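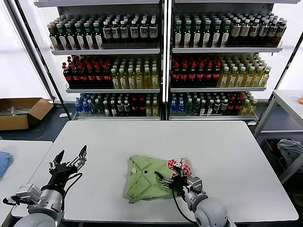

3.2 Garment states and the folding surface

Knit garments do not hold a shape between handlings, and the terms used for them in laundry work are loose. Workers at the Didton depot used "open," "bunched" and "half done" for states that overlapped a good deal. For this study we kept two main states, bunched and spread, and recorded any partial fold as a note on the spread state. A garment counts as bunched when the outline of the body can't be traced on the table, even if a collar or an edge is still easy to find.

The collar matters more than we expected. It is thicker than the body cloth and keeps some of its form when the rest has collapsed, so it serves as the first landmark in a bunched garment. 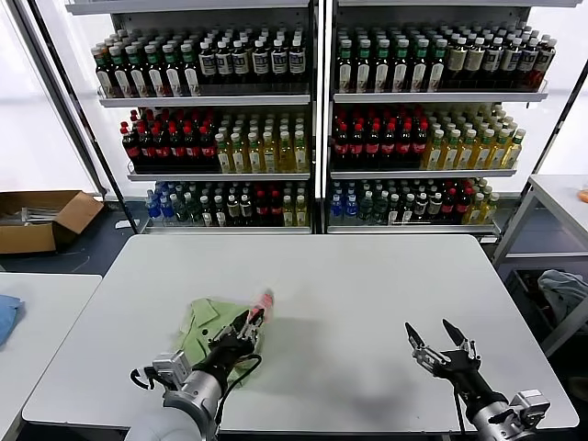 Figure 2. Light green garment in the bunched state on the white folding table. A collar-like edge can be made out among the folds.

All garments were handled on plain tabletops with no cloth or mat. Earlier work at Abugri used a padded surface, which grips knit fabric and hides small shifts in the lower layer. On a smooth top the layers move more freely – a drawback for neat folding, but useful when the aim is to see how an outline changes.
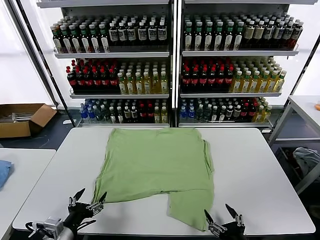 Outline was the main measure for the spread state. We traced the outer edge of each garment and compared it with the edge of the same garment laid fully flat. Departures were scored by region: shoulders, sleeves, sides and hem. The hem gave the most trouble. In the light green T-shirt the upper body stays close to square while the lower part divides into two uneven lobes with bare table between them, and a single hem line can't be drawn. Such cases were scored as an open notch and the two lobes traced separately. Rehema Makori checked the tracings against the Undis garment chart and settled the unclear ones.

Wrinkles were scored apart from outline. A soft crease that leaves the edge in place was given a low score, and a raised fold a higher one, as it takes up cloth and pulls the nearby edge inward.
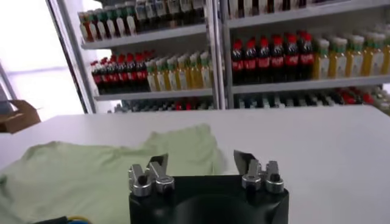
Figure 3. Light green T-shirt lying flat but loosely crumpled, with a raised fold where part of the cloth bunches up.

Raised folds near a sleeve were scored with the sleeve. Those in the middle of the body were given to the nearer side, or to both sides where the distance was equal.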